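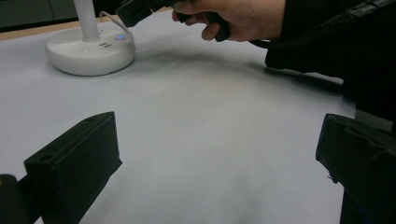
White lamp base with the blue light on.

Home Trips Gear Repairs About

July
by Wenche Tveit

I got back from two nights on the Brarkis ridge with a tarp that leaked. It's the Julletti, the flat one I bought used from Karthik Fakir, and it had been fine all spring. On the second night it rained from 11 p.m. until it got light, and the water came through the ridge seam right over my knees. My quilt was damp to the waist by morning. I packed up early and walked down to Murkville in wet socks.

The camp was at 3541 feet, on the flat ground past the second stream. It's a decent spot but there's no shelter from the west. I'd pitch lower next time.
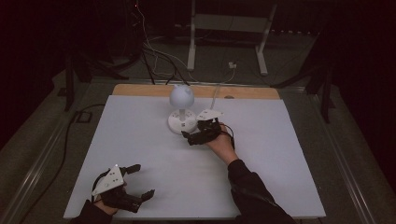 Resealing a silnylon tarp takes one evening plus a day of leaving it alone. Wipe the seam with rubbing alcohol first and let it dry. The old sealer on mine peeled off in strips when I rubbed it with my thumb, so I took off everything that would come. It helps to have a low light close to the work, and a small white lamp on a flat round base like that one does the job well, with the cord run off the back of the table so you don't drag the tarp over it. With the light coming in sideways the needle holes show up as a row of dots. From the ceiling light I couldn't see them at all.

I thinned silicone caulk with mineral spirits until it brushed on like syrup. Windows open, old paintbrush, thin coat. I did the outside of the ridge seam and then the four corner tie-outs.

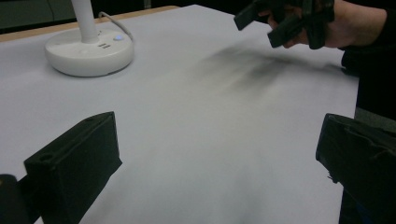
The tie-outs were a guess. They hadn't leaked as far as I could tell, but the stitching looked fuzzy and I had half a cup of the mix left. It skins over fast, and after that it's no good for anything.

Once it was cured I dusted the seam with talc so it wouldn't stick to itself in the stuff sack. Karthik says cornstarch works too. I haven't tried it.

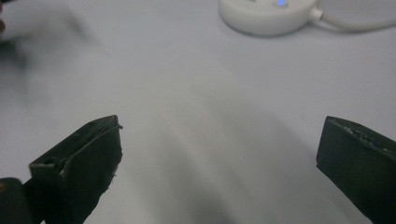
Page last changed: Tuesday, 9:40 p.m.

I added the part about talc after a reader asked. I've also had the tarp out under the garden hose for twenty minutes, and the ridge seam stayed dry. One corner still drips a little, the one with the replaced loop. I'll do that one again before the Sfakianakis trail in the fall.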